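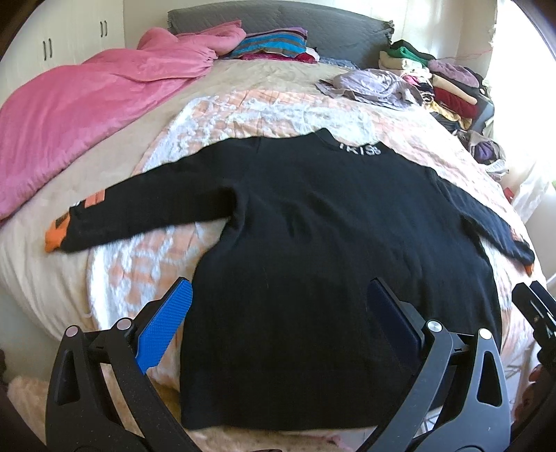

Performing Arts Management, Unit 6: Running an Outdoor Stage
Notes to go with the lecture of 25th October

Welcome back, everyone, and thank you for all the good questions after the last unit (I'm sorry we ran out of time, and I promise we'll pick up the ticketing ones before the break). These notes cover the first half of the lecture on outdoor stages, with a bit extra on sound, which I rushed.

Where the audience sits

We started with the Ondside, the bowl-shaped lawn theater I used for most of my slides. It has 145 fixed seats at the front and open grass behind, and if you remember only one thing about it, remember the slope! People on a slope can see over one another, so the stage can stay fairly low and the performers feel close, even from the back. On flat ground you have to raise the stage, and then the front row spends the evening looking at shoes.

The Villa is the flat-ground case. Its courtyard holds 76 chairs, and for chamber music it's a lovely place to be, with stone walls on three sides sending the sound back to you. Put a drum kit in there, though, and those same walls become your biggest headache. Please look again at the two floor plans in the reader and mark where you would put the mixing desk in each.

Sound and the neighbors

Jérémie Bouvier, who some of you met when he visited in May, likes to walk the whole site during sound check, right out past the fence and down the road, before he touches a single control. I've done this with him and it takes ages, and I'd still ask you to do it. Sound behaves differently once the air cools in the evening, so walk it again in the first interval if you possibly can.

Kastgate, our third venue, has houses close behind the stage. They turned the whole stage to face the river and lost 42 places on the lawn doing it. We had a good argument in class over whether that was worth it, and I'd like to hear more from those of you who said no.

Weather calls

Decide before the season who makes the call, and write the name down. At the Arumton festival the stage manager decides on lightning and the house manager decides on rain, which sounds fussy until you have a wet string quartet and two people giving opposite orders. String players will usually want to stop well before a brass band does, so talk to the artists early and put what you agree in the contract.

For next time

Read the chapter on load-in and bring a one-page schedule for a two-act evening at the Villa, from the first van to the last chair. Pencil is fine.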